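Unit 6: Lag Compensation in Online Shooters

6.1 Tick rate
The server advances the match in fixed steps called ticks. Player input that arrives between two ticks waits for the next one. A higher tick rate shortens the wait and raises the load on the processor.

6.2 Rewinding
When a shot arrives, the server looks up where each target stood at the time the shooter fired, then tests the hit against those older positions. Position history is kept for a limited time only. In the Goddale build used in lab, the limit is 152 ms. Shots older than that are tested against the oldest stored position — this favors the target.

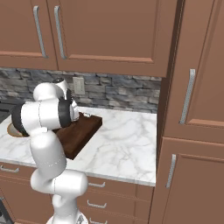

6.3 Side effects
A player who has just stepped behind a wall can still be hit. The delay seen by the target grows with the shooter's ping, up to the rewind limit. Read Rivas, section 2, before lab.

6.4 Exercise
Set the client's ping to 17 ms, then to 890 ms. Record the server's result for each shot at a moving target. State which shots fall outside the limit. Hand in the log with your Dikavex settings file.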